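Início — Tingimento — Loja — Oficinas — Perguntas — Contacto

Tingir tecido em casa: as perguntas que mais me fazem

Tempo de leitura: 4 minutos

Recebo muitas mensagens sobre tingimento caseiro e, como acabo sempre a escrever as mesmas respostas (com as mesmas gralhas, ainda por cima), resolvi juntá-las nesta página. Vou acrescentando à medida que aparecem dúvidas novas. Falo só do que faço em casa, com panela e fogão, nada de industrial.

Que tecidos posso tingir?

Algodão, linho e viscose pegam lindamente. A lã e a seda também, mas pedem corante próprio, ácido, e eu trato-as noutra panela. Com poliéster não me meto! Há corantes para isso, precisam de muito calor, e as duas vezes que tentei fiquei com um cor-de-rosa triste quando queria bordô. Se a etiqueta disser mistura, contem com um tom mais claro do que o da embalagem.

Quanto corante é que preciso?

Pesem o tecido seco. A olho não dá, acreditem, eu própria andei anos a olho. O corante Bradanel que uso traz a dose na saqueta para cada 1000 gramas de algodão, em cor média. Para vermelhos fechados e azuis-marinhos ponho o dobro. A última colcha que tingi pesava 2340 gramas e tive de a fazer no tanque, porque em panela nenhuma cá de casa aquilo se mexia à vontade.

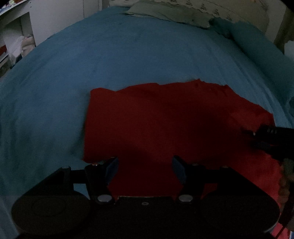

O peso também manda na água, e é aí que muita gente se atrapalha. O tecido tem de nadar. Se ficar apertado, aparecem aquelas manchas de nuvem que depois não saem nem com rezas — a não ser que gostem do efeito, e há quem goste.

Tenho de lavar antes, mesmo que o pano seja novo?

Tenho de insistir nesta: sim, sempre. O pano novo traz goma, e a goma come a cor aos bocados. Uma lavagem quente com detergente simples, sem amaciador, e para o tanque ainda húmido.

Para que serve o sal?

Ajuda o corante a passar da água para a fibra. Uso sal grosso de cozinha, do mais barato. Dissolvo-o à parte e junto-o em duas ou três vezes, afastando o pano para o lado. Se deitarem tudo de uma vez por cima do tecido, ficam pintas.

Posso tingir de vermelho uma coisa que já é azul?

Podem, mas vai dar roxo, ou um castanho arroxeado se o azul for forte. O corante é transparente, soma-se ao que já lá está. Para chegar a um vermelho limpo é preciso descolorar primeiro, e isso cansa a fibra. Eu prefiro aproveitar: um azul deslavado com vermelho por cima dá umas beringelas bonitas (a minha blusa preferida nasceu assim).

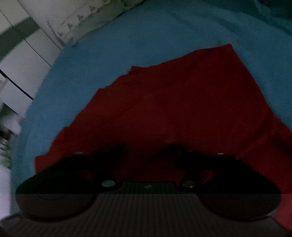
Quanto tempo fica o tecido no banho?

Uma hora, a mexer de vez em quando nos primeiros vinte minutos e quase sem parar nos últimos dez. Depois deixo arrefecer dentro da própria água. Molhado, o pano parece sempre mais escuro, por isso corto um retalhinho do mesmo tecido, seco-o com o ferro e só então decido se chega.

Como é que evito que o vermelho manche o resto da roupa?

Ai, o vermelho. Enxaguar em água fria até sair clara, e com os vermelhos isso é demorado. A seguir uso o fixador da Nukska, meia hora em água morna. Nas primeiras lavagens vai sozinho, em frio, do avesso. Se mesmo assim largar cor, repitam o fixador e não deixem a peça molhada em cima de nada claro.

Onde compras os tecidos?

Quase tudo na Rashti, que vende restos a peso, e os linhos em Suvville, na feira de março. Vou cedo — às nove já não há nada largo.

Também tinges por encomenda?

De momento faço só peças pequenas, fronhas, lenços, guardanapos. Cortinados não, lamento, não tenho onde os secar direitos. Escrevam-me pelo formulário com o peso e a composição, e mandem fotografia da etiqueta se ainda a houver.

Artigos relacionados

Descolorar algodão sem o estragar
Casca de cebola: a minha receita de amarelo
O caderno de amostras e como o organizo
Ferro, alúmen e outros mordentes
16 maneiras de usar fronhas velhas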